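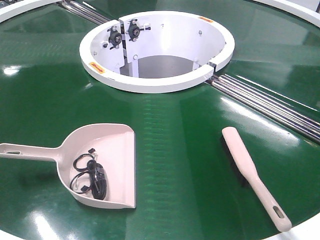 *Reading time: 6 minutes*

# Furnishing the Front Hall

Handout for the Home Furnishing evening course, Halim Community College
Revised Oct 11, 2024

Welcome back! Tonight is my favourite topic of the whole course, and I know it sounds like a humble one. The hall gets walked through more often than any other part of the home, it's usually the narrowest bit of floor we have, and it has to cope with boots, bags, keys, umbrellas, the dog's lead and whoever has just come in with the groceries. Get it working and the whole house feels calmer.

Please bring your floor sketch from last time. We'll be drawing on it.

## Start with the path

Before you look at a single bench or cabinet, mark the walking path on your sketch. Draw the door swing first (all of it, right to the wall), then a clear strip from the door to wherever people head next. Most households are comfortable with a strip of 900 mm. If someone uses a walker or wheelchair, or you have a pram coming in and out, go wider and measure the actual thing with the person's hands on it.

Whatever is left over is your furniture zone. It will look tiny. Don't be discouraged! A zone only 300 mm deep can hold a surprising amount if you choose pieces made for it.

## The bench

If you've got room for just one piece, I'd make it a bench. Sitting down to pull on boots is lovely at any age, and a seat gives you a spot to drop a bag while you hunt for your keys.

Things to check in the showroom:

- Seat height. 450 mm suits most adults. Lower is easier for small children but hard on knees.
- Whether it tips when you sit right at one end. Try it - really plonk yourself down.
- What happens underneath. Open below means easy sweeping and room for boots. Drawers hide more but need clearance in front.
- The lid, if it has one. Look for a stay or a soft-close hinge, and keep fingers in mind.

In our practice plan we're using two benches, the Pilum and the Uvgate. The Pilum is open underneath with a slatted shelf. The Uvgate has a lift-up seat over a deep box. I'm fond of both, and last term's group split right down the middle. The Pilum wins for wet footwear, as the air gets around it. The Uvgate wins if you want to shut the lid on the whole mess when the doorbell goes (and who doesn't?).

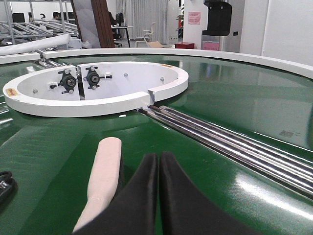
*Dark rounded pads with a pale, dome-topped stick leaning to one side.*

## Hooks, and where to put them

Hooks are the cheapest improvement you can make, and they're wonderful. Two rows beat one. Put the upper row at 1,700 mm for coats and the lower row at a height your shortest household member can reach without stretching, then hang a real coat and see where the hem falls. If it lands on the bench, shift the row sideways.

Space them generously. A winter coat is a wide object, and hooks set close together end up holding everything in one big lump that slides off when you take the bottom layer.

Fix the rail into studs wherever you can. If your studs are in the wrong places, screw a timber backing board into them first and mount the hooks on that. A painted board looks terrific, by the way, and it saves the wall from scuffs.

## Shoe cabinets

Tip-out cabinets are brilliant in a narrow hall. The Skirnix in our plan is a tall one with shallow flaps, and it sits so close to the wall that you barely notice it. It must be anchored, though. Any tall shallow piece will lean forward when its flaps are open, and children do love to pull on a flap.

Take your biggest pair of shoes to the shop. I mean it! Large sizes and ankle boots often won't fit the standard compartment, and it's far nicer to learn that before you've carried the box home.

## The small stuff

Keys, mail, sunglasses, the charger that lives by the door. Give each of these a shallow tray or a single narrow drawer. Deep drawers swallow small things, so save those for hats and scarves. If your top surface is for mail, leave it clear of ornaments - one lamp is plenty, with its cord run down the back leg and clipped.

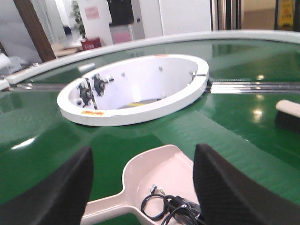 *Black cables coiled in the scoop of a pale pink dustpan.*

## Working out a budget

Our sample household has $2,000 for the whole hall, and in past courses the bench has taken around half of it. Have a go at splitting it differently. Could a second-hand bench free up enough for a decent mat? Would you spend more on lighting? There's no single right answer and I love seeing how far apart the plans land.

## To do before next session

1. Finish the path and furniture zone on your sketch.
2. Choose the Pilum or the Uvgate and write a couple of lines on why.
3. Mark both hook rows with painter's tape at home, live with them for a few days, and note anything you moved.
4. Measure your longest coat and your largest shoes.

Final hall plans are due in March with the rest of your folder. Coloured pencil is welcome, and so are fabric swatches if you'd like to include them.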